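Student Project Report: Handling Rules for Soft Packages
Ovell Robotics Lab course, group of Barry Sedgwick

3. Rules we followed

Our project was to write a short set of rules for gripper work with soft food bags. Before this the groups at Ovell used their own habits, and the recordings were difficult to compare. We took the Ashworth checklist as a base and changed the points which did not fit to hand-held grippers.

Rule 1: Open the fingers fully before each approach.
Rule 2: Keep the fingers of the person away from the jaws.
Rule 3: Grip the bag at a corner or a seal, and do not press on the printed text.
Rule 4: Stop the trial if the film is torn, and write it in the log.
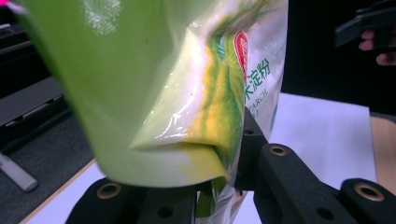
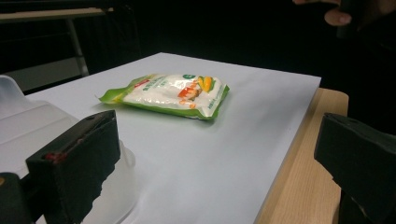
Fig. 2. Bag held at its lower part (first) and bag lying on the white board between open fingers (second).

We made 40 trials without the rules and 40 with them. Without the rules 20 logs were not complete. With the rules all of them could be used. Rule 3 was the hardest one to keep, and we think its text must be more clear. In September we will test it again with the Wornthorpe group.

78 views | 2 comments | Share

Related reports
Labels and Logs: The Famitberg Method
Safe Distance at the Shared Bench
Ashworth Checklist, Student Notes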